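Learn > Machines > How Robots Think

How Does a Robot Know Where to Grab?

Picking up a piece of cloth is easy for you. For a robot it is hard work, and most of that work is done by software. Software is the set of instructions that tells a machine what to do.

Step 1: Finding the cloth

A camera gives the robot a picture. To a computer, a picture is only a big grid of numbers, and each number stands for a bit of color. The software has to sort out which numbers belong to the cloth and which belong to the table. This job is called perception.

Cloth is tricky. A cup is the same shape every time you see it, but a shirt can fold up in more ways than anyone could list. Dark cloth is harder still – the folds blend together. A plain, pale background helps, as the edge of the cloth shows up clearly.

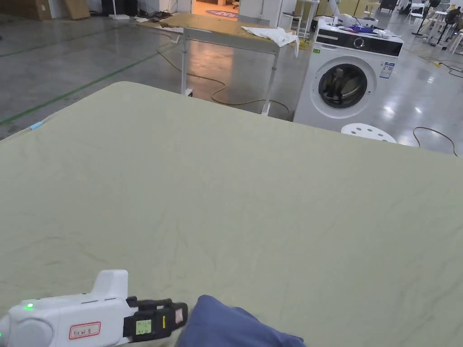
Step 2: Making a plan

Next, the software picks a spot to grab. A program made in Stamton, called Paewai, looks at 400 possible spots and gives each one a score. A fold that sticks up gets a high score. A flat part gets a low one, as there is nothing to pinch.

Then it plans a path for the gripper, which is the robot's hand.

Step 3: Moving and checking

Now the control software takes over. It checks where the gripper is 40 times every second and makes small fixes along the way. If the gripper drifts to the left, the software steers it back to the right.

Try it yourself

Drop a sock on a table. Close one eye and look for the best place to pinch it with two fingers. Which part did you choose?

Contact Us | © Perkimberg Learning | Back to top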